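Clearing the table after a parcel day

I love a parcel day, but my goodness, the mess afterwards! Boxes, sleeves, little lids, slips of paper, and all of it ends up on the one table we eat at. After a few years of grumbling I've settled into a routine that takes me one kettle's boil, and I'm passing it on.

Start with the paper. Receipts and guarantee slips go straight into an envelope with the month on the front (mine still says March, must change that). Then slide any printed sleeve off its box before you flatten anything. Sleeves and plain card stack so much better apart!

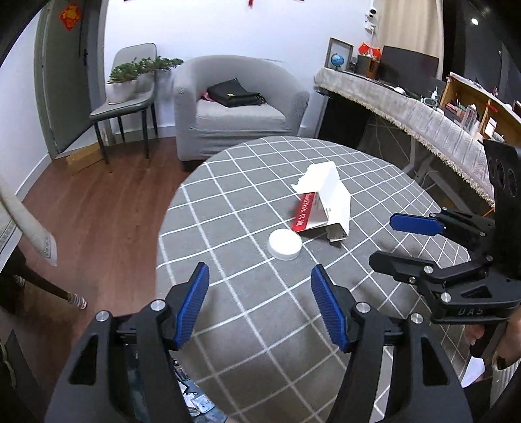 Open box, red sleeve and a round lid, still on the grid tablecloth.

Torn boxes aren't worth saving, so open out the flaps and press them flat with your forearm. Good sturdy ones I keep by the door, one at a time, and the next lot of flat card goes inside. When it's full, out it goes.

Lids are my weakness. Stella Rotich put me on to using the shallow round ones under small plant pots, and they're brilliant for catching drips on a chair or windowsill. They're handy for loose screws too.

Last job is the cloth. Gather the four corners, carry it outside and give it a proper shake, then put it back the other way round so the same side doesn't always get the wear. A checked or gridded pattern is lovely for this, you can line it up with the table by eye and it hides the odd crease as well!

Next time: what I do with all that bubble wrap.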